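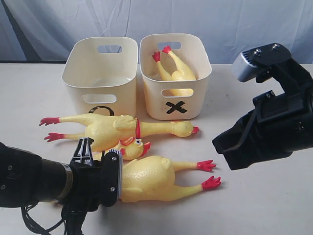 Soststead Play Library — Returns & Sorting Desk

Ticket: Chickens in wrong bin, again
Opened by: Rania Matar
Assigned to: Majdi Geagea
Priority: Low (raised to Medium by Rania, lowered by Majdi, raised by Rania)
Opened: 2021-03-14

Problem as reported:
Rubber chickens marked as checked keep coming back out of the cupboard unchecked. The Lockwood branch borrowed 10 for their sports day and sent back 4 with a note that said only "no squeak." I would like this not to happen with the Varnstead order.

Majdi: Which bin did you take them from?

Rania: The cream one.

Majdi: They are both cream.

Rania: I am aware of that now.

Majdi: O is for chickens that squeak. X is for chickens that have given up. The mark is on the front, low down, under the handle slot.

Rania: Low down is the trouble. Put one chicken on the table by the O bin and it lies across the bottom of the mark. I read what was left of it as a U and assumed it meant "unchecked." I stand by this as a reasonable thing to assume.

Suha Geagea: For what it's worth, I thought X meant "done," like on a calendar. I have been putting good chickens in X since September.

Majdi: That would explain the totals.

Steps tried:
Turned the bins so the marks faced the wall. Worse.
Asked Bilal to remember which was which. He remembered, and then he went on vacation.
Squeezed everything in the cupboard, all 70. Took one afternoon and most of Suha's goodwill. 16 were silent, and almost all of those had been filed under O.

Fix:
Keep the table clear in front of the bins. Chickens waiting for a squeeze go off to the side. Marks to be redrawn up near the rim when someone finds the black marker, last seen with Bilal.

Rania: Can we just write SQUEAKS and DOESN'T?

Majdi: Open a separate ticket.

Status: Pending marker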